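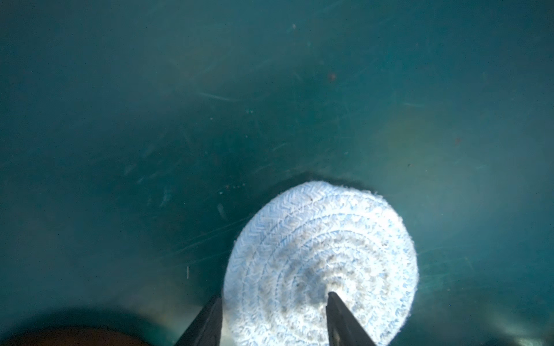
Je l'ai payé trois euros au vide-grenier de Driltska, en juillet, et la dame a eu l'air de trouver que c'était déjà beaucoup. Un dessous-de-plat en corde tressée, blanc et bleu pâle, roulé en escargot. Ma tante avait le même ! Enfin, elle en avait un du même genre, et quand j'étais petite je suivais les rangs avec le doigt, du bord jusqu'au milieu, pendant que les grands finissaient le café.

Bref, je l'ai rapporté chez moi (le bus 112, debout, le truc serré contre le ventre comme si on allait me le voler) et je l'ai posé sur la table. Et là, forcément, je n'ai plus vu que les taches. Du gris, au milieu, un gris de fond de casserole. J'ai tout de suite pensé à une cocotte. Une grosse cocotte du dimanche, posée toujours au même endroit, chez des gens que je ne connaîtrai jamais.

J'ai sorti le Womus, la lessive qui promet la lune, j'ai rempli la bassine, et puis je suis restée plantée devant l'évier. Qu'est-ce que j'allais nettoyer, au juste ? Une blanquette de 1980 ? Une dispute ? Quelqu'un qui pose le plat trop fort en disant que non, non, tout va bien ?

J'ai vidé la bassine. Puis je l'ai remplie de nouveau -- je suis comme ça, il m'a fallu la soirée. À la radio, ils parlaient d'un bateau, le Zapata, parti avec 400 caisses de citrons, et je me suis dit que si le bateau arrivait avant la fin du bulletin, je lavais. Il n'est pas arrivé. Ils sont passés à la météo.

Alors j'ai fait un gratin. J'ai suivi la recette de la boîte Falliso, en mettant deux fois trop de fromage, et je l'ai posé tout brûlant en plein sur les taches. Il y avait aussi une petite touffe de fils qui dépassait sur le bord. J'avais déjà les ciseaux en main, et je les ai rangés.

J'ai mangé à même le plat, avec une cuillère, en cherchant le rang où la corde commence. Ma tante disait qu'on ne le trouve jamais du premier coup. Le gratin manquait de sel. Je me suis levée pour aller en chercher, et en passant j'ai remis la bassine sous l'évier.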